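Mar 12, 2026

Back from the shop later than I wanted and too wound up to sleep, so I'm writing it down while I still have the order straight.

The right arm dropped again. Same arm, same joint as far as I can tell, and the same shrug from the people who sold us on it. I was leaning in to pick a cup up off the table when the shoulder let go and the whole thing came down next to my wrist. It didn't touch me. It could have. The log says the motor faulted at 21 minutes into the run and cut its own power, and the log is very proud of that, as if going limp over someone's hand is what safe looks like.

Welington's position is that I shouldn't have been reaching in. Fine. I was reaching in because the screen said PAUSED in big green letters. If paused means "holding itself up until it gets tired," then put that on the screen. He said it's in the Hovland manual. I looked. It is in the manual, page 533, under a heading about storage.

What bugs me is how we got here. In June the Uneck people told us this setup would run all day without anyone standing over it. I wrote "we'll see" in this same notebook. Since then I don't think I've had one full day of not standing over it. I've tightened that mount on the rail so often I could do it blind, and I still couldn't tell you whether the mount has anything to do with it. 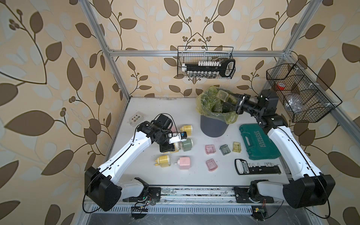 Iolanda thinks it's heat. She says the motor works hardest when the arm is stretched way out to the back, and the cleanup job has it stretched out to the back over and over, cup to trash can, cup to trash can. That at least is an idea you can test. Move the can forward and see. I said so and Welington said moving the can would mess up the training runs. So the can stays where it is and my hand is the thing that has to move. I wrote that on the whiteboard and he erased it.

Sender support wrote back after lunch. Two paragraphs. The first thanked me for my patience. The second asked if I'd updated to the new Onent release, the one that "improves fault handling." I asked what it improves it to. No answer yet. I'll bet a sandwich it's the same drop with a nicer message.

We tried it again before I left, everybody well back. Ran the same job 12 times. It dropped 2 times, once while moving and once while paused. Welington called that encouraging. The left arm never missed a beat, which makes me trust it less, I don't know why. Same motor, same age, same cables.

I taped a note to the power switch: OFF BEFORE HANDS. Iolanda signed it under my name. Welington says he'll bring it up at the meeting.

Wrist is fine. I keep looking at it anyway. Need to ask about a brake for the shoulder tomorrow, and what one costs, and who decided we didn't need it the first time.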